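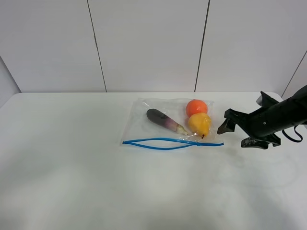

Aubergine, tomato and pear in a slider bag, zipper uppermost in the packer's hand but facing the front of the table here.

Reading time: 2 minutes

Gollbridge opened its packaging rooms to visitors on 27/05/2026. I went for the session on reclosable produce bags, led by Mariann Kocsis, and stayed for the film store afterwards. These are my notes, in the order I took them.

The bag under discussion was a clear one with a blue zipper and a small translucent slider. A coloured zipper is easy to find against clear film and shows at once whether the two strips have met. In the sample on the table they had met at the right and stood apart on the left, with the slider near the point where they joined. Kocsis used this to explain the commonest fault in returned bags, a slider stopped short of the end. The contents are held but the bag is not closed.

The second subject was mixed loads. An aubergine is long and has a stiff cap, a pear has a hard stem, and a tomato has neither but bruises against both. Gollbridge's advice is to lay the aubergine on a diagonal and keep the rounder items together on the other side. The pear in the sample lay with its stem towards the zipper. Botond Virág, who buys film for Bidetti, asked whether the stem would puncture the bag in transit. The answer was that it depends on the gauge, and that the thinner of the 2 films they stock is not recommended for pears.

Storage took up the rest of the hour. Tomatoes and aubergines keep poorly in a cold refrigerator, and ripe pears give off ethylene, so a shared sealed bag suits the journey home and little else. Ebere Lawal recommended opening it on arrival and separating the contents. I would have liked figures on condensation. None were given.

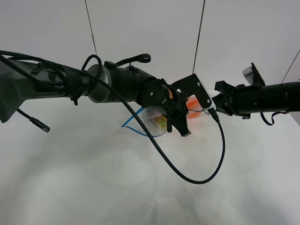 Bag with the blue seal in a curve at its open top, yellow-green item inside.

Handling came next. A soft bag changes shape as soon as it is lifted: the mouth bows outwards and the contents settle wherever the film allows. A zipper strip is stiffer than the film and tends to hold a curve, and it needs to be straightened before the slider will run cleanly. Amnuay Nilsuwan suggested flattening the bag on the table and working the slider from one corner to the other in a single pass.

The film store holds 3,818 reels according to the sheet on the door. Bags are boxed in lots of 100. The Brulia range, introduced in April, was on a separate shelf and could be handled. Its zipper felt firmer than the Kun type I use at present, though I had no means of measuring it.

Tea was served in the corridor. Parking is limited and the east entrance is the nearer one for the packaging rooms.

Related items
Labelling loose fruit: notes from Bidetti
Slider or press-seal: a comparison
Gizella Tóth on cold rooms for small growers
Visit report: the Kun carton line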